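The Night Ferry to Workum

The ferry left at 5 and my father was not on it. I had his bag, his good shoes and the tickets, and I stood at the rail until the harbor lights ran together.

A woman in the next seat asked if I was going for the wedding. I said it was a funeral. She nodded and gave me half of her sandwich.
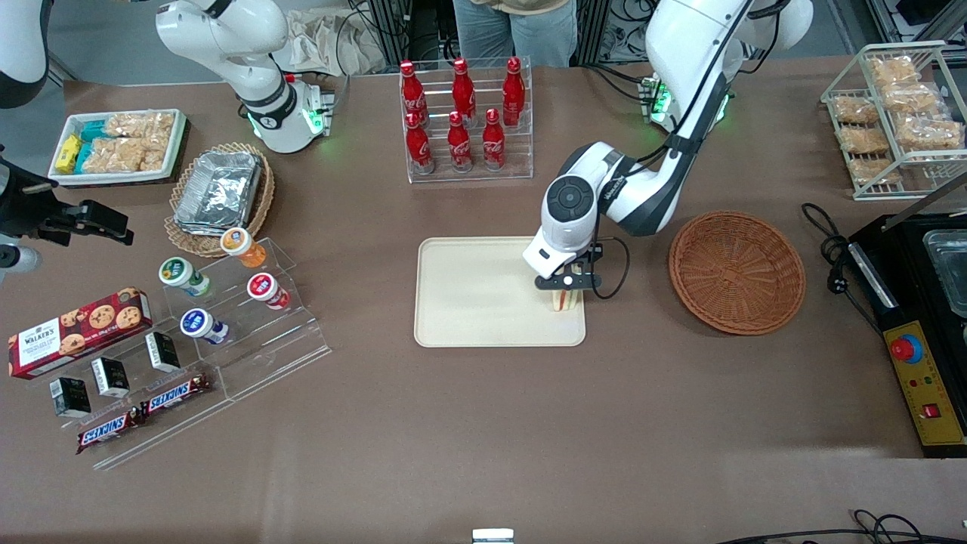
Snacks and drinks on a brown tabletop.

By ten most of the passengers were asleep. I opened the bag to look for a sweater and found an envelope with my name on it. Inside was 600 in cash and a note in his square handwriting. He had not spoken to his brother since they sold the house in Giment, it said, and he did not want to start now. Please wear the shoes if they fit.

They were a size too big. I put them on anyway and walked up and down the deck until they stopped slipping.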